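4. The open day at Movholm

4.1 Setting and task

The demonstration was held on 2023-03-04 in the teaching kitchen on the ground floor at Movholm, as part of the site's yearly open day. The doors were open from ten until four. The door register gives 486 visitors for the whole building, and it does not say how many of them came into the kitchen. We used the same arm, fingers and control software as in the laboratory trials in Section 3. Only the room and the audience were new to the system.

The task was clearing dishes from a counter into a sink. It was chosen because every visitor would know what a good result looked like, and because it had been the weakest of the four tasks in the laboratory. The dishes were an orange bowl on an orange plate and a white ribbed bowl on a green plate. Cutlery and chopsticks were included in some runs and left out of others. A run began with the dishes on the counter and ended when the operator called it, either with everything in the basin or after a failure which the arm could not recover from without help.

Zerudau, the planner described in Section 2, worked from the wrist camera alone. The overhead camera used in the laboratory could not be mounted under the kitchen ceiling in the time we had. The wrist view therefore had to serve for finding the dishes as well as for the final approach, and the fingers take up a good part of it (Figure 1).

Figure 1. Wrist camera view over the sink, with the two place settings on the counter to the left.

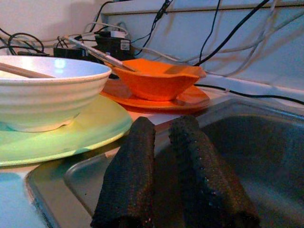

4.2 Procedure

Mirko Bianchini operated the arm and kept one hand on the stop button during every run. Zulema Montecinos stood with the visitors, explained the task and answered questions. Teun Desmet kept the log at a side table. He wrote down the start and end of each run, the order in which the dishes were picked, and any touch by a person.

We completed 35 runs. Visitors were let in between runs and kept behind a floor line while the arm was moving. They could ask for a particular dish to be moved first, and many did, mostly children. When this happened, Bianchini entered the request on the operator's screen and the planner was made to follow it, even where it would have chosen another order. These runs are marked as "requested" in the log and are counted together with the rest.

The arm speed was set to half of its laboratory value. A higher speed was tried the evening before and was dropped after Terence Heywood, who was responsible for safety on the site, asked for more time to react at the sink side. The slower setting made some visitors impatient. Several left before the second bowl had been picked up, and Montecinos began to tell people at the start how long a run would take.

4.3 Bowls with cutlery in them

Loose utensils caused most of the difficulty. In the laboratory trials the bowls were nearly always empty. At the open day we followed the way people leave a table, with a spoon or chopsticks standing in the bowl. A metal spoon leaning against the near rim lies in the path of a finger coming in from the same side. The planner treats a bowl as a closed shape and has no separate notion of something sticking out of it.
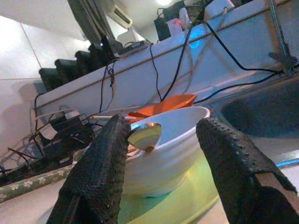 Bianchini could shift the planned grasp sideways by a small amount before confirming it, and he used this correction when he judged that a utensil would be caught between finger and rim. Desmet entered these as "nudged". We do not count a nudged run as fully autonomous in what follows, although the lift, the carry and the release were all done without help.

Two other points were noted. The first concerns the rim of the white bowl, which gave a less stable hold when the fingers closed low on the ribbed wall than when they closed near the top. The second concerns the finger covering. It had been glued on in December and was not replaced before the event. The glue did not hold everywhere, and we now check the covering before each session. We have no measurements that would link its condition to the dropped grasps.

4.4 Release in the basin

Placing a dish in the sink was more reliable than picking it up. The basin is deep, its walls are curved and the steel reflects whatever light is in the room, so we had expected poor depth estimates there. To allow for this, the release height was fixed by hand at the start of the day and the planner chose only the position across the floor of the basin. The tap was entered in the map as an upright column with a margin on all sides. The margin was generous and ruled out the back part of the basin altogether.
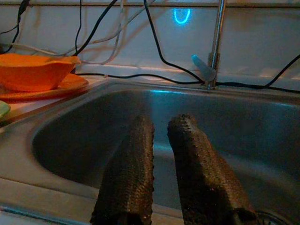 With the release height fixed, the main remaining fault was the second dish landing on the first. The planner does not remember what it has already put down. Once a dish was outside the camera's view, the space it stood in was treated as free. Ridwan Entili has since added a simple list of occupied positions, which is cleared when the operator starts a new run. It was not in use at the open day.

4.5 What visitors asked

Montecinos wrote down 47 questions in a notebook during the breaks. We did not record names or ages. The most common subject was breakage: whether the arm could crack a bowl, and who would pay for it. The next was washing, as many visitors took it for granted that the arm would also turn on the tap. A smaller group asked why it used two fingers when a hand has five.

Few questions were about the camera. One visitor, who worked in a school canteen, asked whether the arm could tell a bowl with food left in it from an empty one. It cannot at present, and her question led to the extra condition tested in Section 5.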